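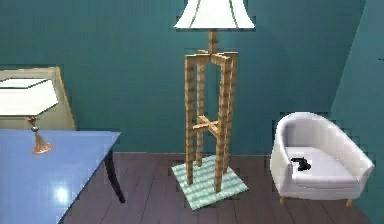
Ticket 1651: agent stops at hallway doorway, episode never finishes
Project: Trasterora (student team, indoor navigation in simulation)
Opened by: Carys Prothero
Status: Closed, with one follow-up
Severity: Blocks the demo run

Summary

The agent starts in the sitting room, gets the goal "bathroom", turns the right way and drives to the doorway. Then it stops short of the threshold and rotates left and right until the step limit runs out. No collision is logged. No error is printed. The run is scored as a timeout.

This is the Murkbridge house file, the one with teal walls in every room. The same build finishes the other house file we were given without trouble.

Steps to reproduce

1. Load Murkbridge with the default lighting.
2. Spawn in the sitting room, in the open floor near the armchair.
3. Set the goal to bathroom.
4. Run with the planner from the main branch.

Expected: agent goes through the doorway, down the hall and stops at the bathroom entrance.
Got: agent stops before the doorway and spins.

I ran it 50 times overnight with different random seeds. It got through in 17 of them. The rest all ended in the same spot, give or take a little.

Log, first entry

Checked the spawn point first, as we had a bad one in September that put the agent partly inside a table. This one is fine. The agent moves freely in the sitting room and goes around the floor lamp with room to spare. The mat under the lamp is marked as floor in the map, which is correct.

Turned the armchair's collision shape on in the viewer. It is a plain box and sticks out past the curved back. Ugly, but nowhere near the path. Left it alone.

Log, second entry

Swapped the planner for the old one from the class starter code. Same result, so I stopped blaming the new planner. Put it back.

Printed the local map at the point where the agent gives up. The hallway is there, and the walls are in the right places. The doorway has a solid bar across most of it. The bar does not match any wall in the house file. 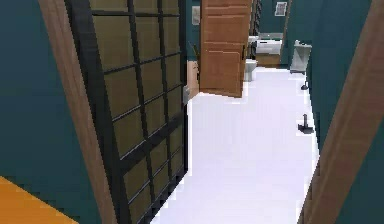 The glass door into the hall is the part that looked wrong. It is modeled open, at an angle, and the depth sensor sees it fine. The static map does not agree. In the map file the door is stored closed, so the planner gets an open door from the sensor and a shut one from the map, and our merge step keeps both. What is left is a gap narrower than the robot's radius plus margin.

The wooden door farther down the hall does not have the problem. It is stored open in the map and drawn open in the house.

Log, third entry

Tried cutting the safety margin in half. The agent then gets through more often but scrapes the jamb, and the rules take points for contact. Reverted.

Tried ignoring the static map for anything tagged as a door. This works. The agent goes through on the first try and keeps to the white floor down the hall. On one seed it then stopped again, next to the door stop along the right wall. That turned out to be a separate thing: our inflation step treats any object under ankle height the same as a full wall. The door stop is tiny, but in the cost map it was a circle that reached well into the corridor.

Fix

Two changes, both merged on 19th November:

Doors are dropped from the static map at load time. The sensor decides where a door is.

Inflation for small floor objects now uses the object's own size plus the robot radius. The extra wall margin is no longer added.

Reran the same 50 seeds. All of them reach the bathroom entrance. Contact count is zero.

Notes for whoever picks this up

If you still have the old cached map, the fix does nothing. Delete the cache folder and load the house again. I lost most of an afternoon to this on the lab machine after it already worked on my laptop.

The Indano scoring script counts rotation as steps. An agent that spins in place will look like a slow agent in the summary table, so open the trace before you start tuning speeds.

The floor color changes at the doorway, orange on the near side and white in the hall. I thought for a while that the floor segmentation was failing there. It isn't — I checked the masks on both sides and they are clean.

Follow-up

Closed doors are not handled. With doors removed from the static map, the planner will happily plan a route through a shut one and only find out when the sensor gets close. It replans after that, but the steps are gone. Opened as a separate ticket and assigned to the Kołodziej branch, where the door state code already lives. Please don't reopen this one for it.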